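Why I still fold by hand

My mother kept 2 towels for each person, and I thought we were poor. Now I own too many, and every January I promise to give some away. My neighbour Bushra Kakakhel says a full cupboard is a comfort. I do not agree with her. A full cupboard asks for work all the time.
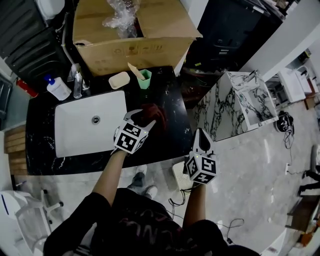
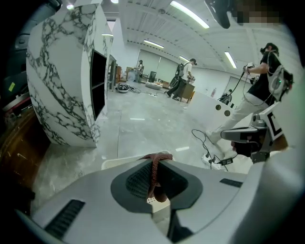
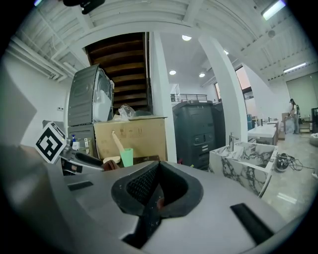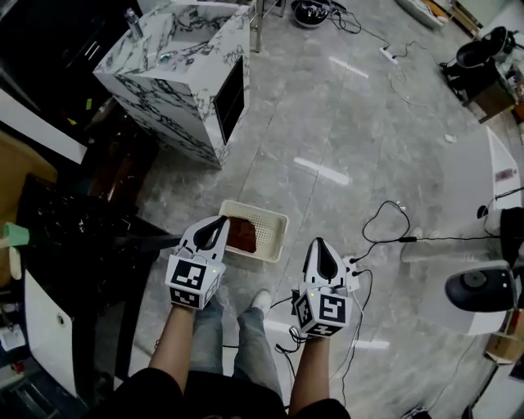 When I moved to Leite, I had 7 boxes, and I missed nothing that I had left behind. It was the easiest cleaning of my life. Of course, a family with small children needs more than I do, and I would not tell them how to live. But I would ask them to open the cupboard before they go to the shop. Very often the thing is already there, under the other things.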